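출입통제 서버 이전 후 오프라인 컨트롤러 카드 동기화 누락 문의

작성자: gate_ops
Branden 출입관리 서버를 새 장비로 옮긴 뒤로 증상이 하나 생겼습니다. 등록 카드는 1,000장이고 컨트롤러는 40대입니다.

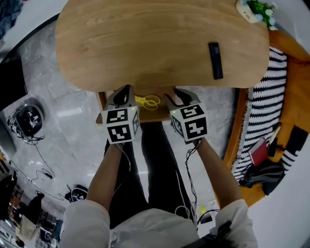 이전 전에는 사용자 삭제 후 다음 동기화 주기에 모든 컨트롤러에서 카드가 무효 처리되었습니다. 지금은 Flultham 컨트롤러 중 2대에서 삭제된 카드로 계속 문이 열립니다. 서버 화면에는 해당 컨트롤러가 '정상'으로 나오고, 이벤트 로그도 실시간으로 올라옵니다. 신규 카드 추가는 문제없이 내려갑니다. 삭제만 반영되지 않습니다.

확인한 내용입니다.
- 통신: RS-485 아닌 TCP/IP, 패킷 손실 없음
- 컨트롤러 재부팅: 변화 없음
- 수동 '변경분 전송': 성공으로 표시되나 카드는 그대로 남음
- 서버 DB에서 해당 카드 레코드 조회: 없음

전체 초기화 후 재전송은 가능하면 피하고 싶습니다. 주차장 입구와 연결된 컨트롤러여서 전송 중에 차단기가 멈추면 곤란합니다.

답글 1 / rs485man
변경분 전송은 삭제 대기열을 기준으로 동작합니다. 서버를 옮길 때 사용자 테이블만 백업해서 복원하셨나요? 대기열 테이블이 빠지면 이전 시점에 처리 중이던 삭제 건은 서버에도 없고 컨트롤러에만 남습니다. DB에 레코드가 없으니 서버는 지울 대상 자체를 모릅니다.

답글 2 / gate_ops
백업은 프로그램 내장 기능으로 했습니다. 어떤 테이블이 포함되는지는 확인하지 않았습니다. 다만 이전 후에 새로 삭제한 카드도 그 컨트롤러에서는 남아 있습니다. 대기열 누락만으로는 설명이 안 됩니다.

답글 3 / 북문관리
펌웨어 버전을 먼저 보세요. Flultham 구형 펌웨어는 삭제 명령의 카드번호를 26비트로만 해석합니다. 새 서버에서 카드 형식이 34비트로 잡혀 있으면 추가는 되고 삭제는 무시되는데, 응답 코드는 성공으로 돌아옵니다. 저희 현장에서 똑같이 겪었습니다.

답글 4 / rs485man
그 설명에는 동의하기 어렵습니다. 형식이 어긋나면 추가된 카드도 인증이 안 되어야 맞습니다. 추가와 삭제가 같은 변환 루틴을 쓰는데 한쪽만 실패할 이유가 없습니다.

답글 5 / 북문관리
같은 루틴을 쓰는 것은 서버 쪽입니다. 컨트롤러 쪽은 다릅니다. 추가는 받은 값을 그대로 저장하고, 삭제는 인덱스로 검색한 다음 지웁니다. 구형은 인덱스가 하위 비트만으로 만들어집니다. 제조사 릴리스 노트에도 삭제 검색 수정 항목이 있습니다.

답글 6 / tapline
두 분 다 가능성은 있는데 로그 없이는 결론이 안 납니다. 통신 로그 레벨을 디버그로 올리고 시험용 카드 한 장을 추가한 다음 삭제해 보세요. 두 명령의 카드번호 필드 길이를 비교하면 됩니다. 길이가 같으면 펌웨어, 다르면 서버 설정입니다.
급한 조치로는 레코드를 지우지 말고 유효기간을 과거로 바꿔서 내리는 방법이 있습니다. 이 경우 삭제가 아니라 덮어쓰기로 처리됩니다. Tapsell 리더를 쓰는 현장인데 저희는 퇴사자 카드를 전부 이렇게 처리합니다.

답글 7 / gate_ops
목요일 야간에 시험했습니다.
- 필드 길이: 추가, 삭제 모두 동일
- 펌웨어: 문제의 컨트롤러만 한 단계 낮은 버전
- 유효기간 변경 후 전송: 인증 거부 확인
일단 삭제 예정 카드는 만료 처리로 돌렸습니다. 이미 DB에서 사라진 카드는 같은 번호로 다시 등록하고 만료일을 과거로 넣었습니다. 펌웨어는 현장에서 직접 올려야 합니까, 서버에서 원격으로 됩니까?

답글 8 / 북문관리
원격 가능합니다. 다만 업데이트 중에는 출력 릴레이가 초기 상태로 떨어지니 차단기는 수동 개방으로 두고 하세요. 카드 메모리는 유지되지만 시간대 설정은 지워지는 버전이 있습니다. 미리 내보내기 해 두시고요.

답글 9 / rs485man
필드 길이가 같다면 펌웨어 쪽이 맞겠네요. 앞의 의견은 정정합니다. 그래도 대기열 테이블은 확인하시길 권합니다. Camendale 현장에서 이전 작업 후 삭제 대기 건이 50건 넘게 누락된 적이 있고, 그때는 펌웨어가 모두 최신이었습니다.

답글 10 / tapline
컨트롤러에서 카드 목록을 역으로 읽어 오는 '업로드' 메뉴가 있으면 DB와 대조하는 쪽이 빠릅니다. CSV로 내보내서 카드번호 열만 비교하시면 됩니다. 엑셀로 열면 앞자리 0이 잘리니 텍스트 형식으로 가져오세요.

답글 11 / gate_ops
업로드 메뉴 있습니다. 펌웨어 올리기 전에 대조부터 하고 남은 카드 수를 여기에 적겠습니다.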